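Noreo wants your hands for 700 hours. Is the kit worth having?

By Brynhildur Stougaard

Yasir Pirzada has a habit of answering the question before last. I ask him what the Noreo kit costs to run and he tells me about the hinge. I ask about the hinge and he is back on the subscription.

"They charge you for the storage," he says. "You've made the recordings, in your own house, with your own elbows, and then there's a monthly fee so you can look at them."

Pirzada runs Lasero, a small outfit that trains picking arms for food packers and, more recently, for anyone who thinks a robot ought to be able to unpack the shopping. He signed up for the Noreo kit in August. For readers who have missed the brochures, the kit is a pair of hand-held grippers with a camera on each, plus software that turns whatever you did with them into something a robot arm can learn from. No arm is needed at your end. You squeeze the handle, the fingers close, the camera watches, and the recording goes off to be processed.

The sales pitch is that anybody can do it anywhere. I have heard that about a lot of equipment, most of it now in cupboards, so I asked Pirzada and his colleague Liya Lencho to talk me through what they had got for their money.

Lencho does most of the recording. She is less cross than Pirzada and more precise, and she had brought notes.

"The grip is good," she says. "I'll start with that or he'll never let me say it. The pads hold. You can pick up soft things without crushing them once you've learned the squeeze, and that took me an afternoon."

And after the afternoon?

"After the afternoon your wrist hurts. It's front-heavy. They'll tell you it's balanced, and it is balanced if you hold it straight out like a torch. Nobody works like that. You come down on things from above, at an angle, and then all the weight is in your thumb."

Noreo's brochure talks of four-hour sessions. Lencho laughs at that. She does twenty minutes and puts it down. She has tried it with a strap, which helped the wrist and gave her a sore shoulder instead.

The number in the headline comes from the brochure as well. 700 hours is what Noreo suggests for what it calls a household package, the full set of fetching, sorting and putting away that a customer might want an arm to know. Pirzada did the sum on the back of the delivery note and did not enjoy it.

"At twenty minutes a go, with breaks, with the uploads failing, who is doing that? I've got two people. One of them is me."

I put this to Abenezer Asfaw, who sells the kit for Noreo and was happy to talk for as long as I liked. He said the figure was a ceiling. Most customers, he said, would share the work out among friends and staff, and plenty would see good results far sooner.

How much sooner?

"It depends on the task," he said.

I asked which tasks. He said he would send me something. What he sent was the brochure.

To be fair to Asfaw, he was straightforward on one point where I had expected waffle. The recordings are only as good as the person making them, and the software does not yet throw out the bad ones. If you fumble, the fumble goes in. "We advise people to review their sessions," he said. I asked whether the reviewing was included in the 700 hours. It is not.

Lencho had found this out for herself. Her first batch, 200 clips of picking up and putting down, came back from processing marked as complete. She watched a handful and saw herself miss, go back, miss again and then get it. All of it was labelled as one clean pick.

"So the arm would learn to miss twice first," Pirzada says. "Very polite. Like someone who can't decide on a biscuit."

They went through the lot by hand and threw out what they didn't like. Lencho won't say how long it took, though Pirzada keeps inviting her to.

What they both like, and I had to press to get it out of them, is being able to leave the workshop. Before Noreo they had a fixed arm on a bench and a second bench lit to match, and everything they taught it was taught under those lights. It worked beautifully until the arm was moved to a customer's site, where there was a window.

"You get a grey table and grey walls and it learns grey," says Lencho. "Then you show it a pattern and it's lost. With these I can go and stand in somebody's actual home, with their covers and their curtains and their telly, and record there. That's the one thing I'd pay for again."

Fruit has been the main job. It is cheap and it is what Lasero's customers pack. It also rolls, which is hard on a beginner, and it doesn't sit the same way twice.

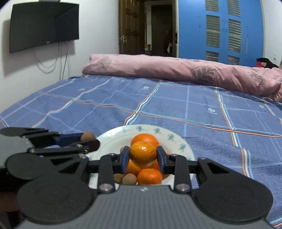
"You'd think round things would be easy," Lencho says. "You go in for one and you nudge its neighbour, and now the one you wanted has moved as well. A person just follows it. You don't even notice you've done it. With the gripper you notice every time."

Whether an arm can pick up that bit of following from her recordings is the part I most wanted to see, and the part nobody could show me. Lasero has trained one model on its own clips. Pirzada describes the results as "encouraging if you're already in a good mood". He would not give me a success rate, and I respect him for it more than I would have respected a number.

Eldana Workneh did give me an opinion. She tests gripping tools at Demissie and has had both the Noreo and its nearest rival, the Istmont, on her desk since spring. She prefers the Istmont for build and the Noreo for the fingers.

"The screws on the Noreo work loose," she says. "Check them before every session. If the fingers have shifted even slightly, everything you record that day is slightly wrong, and it won't warn you."

Does the Istmont warn you?

"No, but its screws don't come loose."

She thinks both are priced for companies and advertised to hobbyists, and that a hobbyist would be better off waiting. I asked how long. She said until one of them lets you keep your own recordings without a monthly fee.

Pirzada's contract comes up for renewal soon. He says he will cancel. Lencho says he won't, and that she has already ordered spare pads.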